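Jomstead six-hook mug tree, long-term review
Yu-ting Kan
December
2 min read

The Jomstead stand is 40 cm tall and holds six mugs on wooden pegs. I bought it to replace a Sorow wire rack that had started to rust at the welds.

Assembly takes one screw through the base. The pegs are glued at the factory, and after 18 weeks of daily use none has worked free. The pegs are long enough that a heavy stoneware mug stays put when the counter is bumped. Handles with a narrow opening are a problem - two of my espresso cups don't fit at all.

Load it evenly. With three full-size mugs on one side the base lifts slightly.

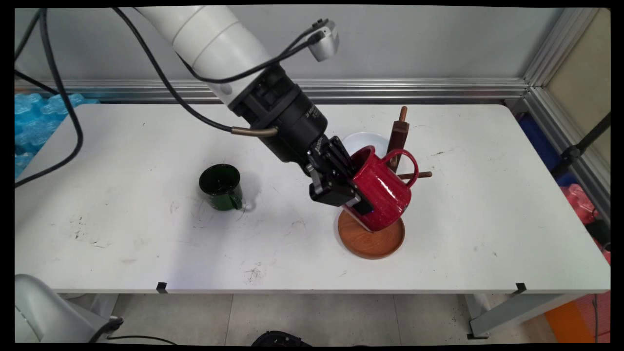
The finish wears first at the peg tips, where glaze rubs against it. A coat of mineral oil hides most of that. The Drusstead version costs $49, has a wider base, and takes up more counter. I would pay the difference only for oversized mugs.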